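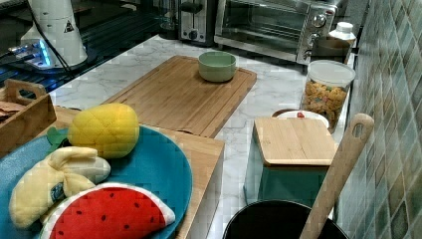

A reviewer of the earlier Soron report objected that a planner which rebuilds its collision model before every motion is paying for certainty it does not need, and asked why the model could not simply be kept from one motion to the next. The objection is a fair one. On a kitchen worktop most things stay where they are for long periods, and the cost of rebuilding is felt most in the short motions that make up the greater part of any tabletop task. The remainder of this section sets out how the present version of Soron answers the point, and where it still falls short.

## 4.2 Persistent collision model

The planner now holds two layers. The fixed layer contains the worktop, the tiled wall and the large appliances. It is built once at the start of a session and is not altered until the session ends. The loose layer contains everything else that the perception module, Emex, has been able to separate from its background. Each entry in the loose layer carries a convex hull, a time of last observation and a confidence value, and it is this value that decides whether the entry may be reused.

Confidence falls with time and falls more sharply when the arm has passed close to the object. An entry that drops below the threshold is not deleted. It is enlarged by a fixed margin and marked for a fresh look, so that the planner may continue to route the arm past it at a greater distance while Emex catches up. In the earlier report such entries were removed and then restored, and the arm would occasionally pause over the board while the model was briefly incomplete.

Clear storage jars and shiny metal remain the weakest inputs. For a jar of cereal, Emex tends to return the contents and lose the walls above them, and the hull is therefore too short. We correct for this by extending any hull with a detected lid up to the height of that lid. The rule is crude, and it gives a false result for a lid lying by itself on a worktop. Soft goods raise a different difficulty: plush fruit on a plate is merged with its neighbours into a single hull as soon as two pieces overlap. For the purpose of avoiding collision this does no harm, but the merged hull cannot be used as a grasp target, and the grasp module must request its own segmentation.

## 4.3 Approach to long, thin objects

Long, thin objects are treated separately. When a rod lies diagonally across a slatted board, as it does beneath the open fingers in Figure 2, the depth data contain two competing sets of parallel lines, and the object may also cast a dark line which the detector is inclined to read as a second edge. Emex first fits the plane of the board, then discards edges with no measurable height above it. The axis of the object is estimated from what is left.

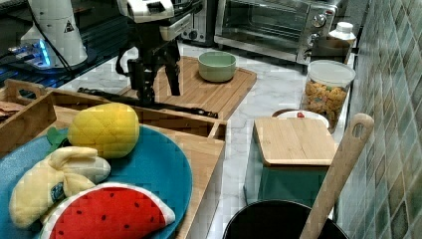 Once the axis is known, the planner proposes 14 candidate approach poses spaced evenly along it and tests each against both layers of the model. Candidates that would bring the wrist within the margin of a loose entry are given a lower score but are kept in the list. We found in the Hovthorpe trials that outright rejection left the planner with no candidate at all when bowls or jars stood near one end of the object, although a safe, slightly slower approach was available. The highest-scoring pose is passed to the controller, which holds the fingers open at a set height, takes one further estimate of the axis and then descends.

The log from Hovthorpe holds 2173 planned approaches. Of these, 1193 were planned from the persistent model alone, without any new request to Emex; the others called for a fresh look at one or more entries before the approach was approved. No distinction is drawn in the log between requests caused by elapsed time and those caused by the arm passing near an object, and we are therefore unable to say which of the two rules carries more of the burden. The logging format has since been changed — the cause is now written beside each request — but the earlier runs cannot be recovered in this form.

Cables are not modelled. The loop of cable at the side of the arm is covered by a padded link in the robot description, and the padding was set by hand after a review of the joint limits. Power cords on the worktop are usually too thin for Emex to report. Where a cord is known to be present, the operator may draw an exclusion region in the Sachdeva interface, and this region is added to the fixed layer for the whole of the session.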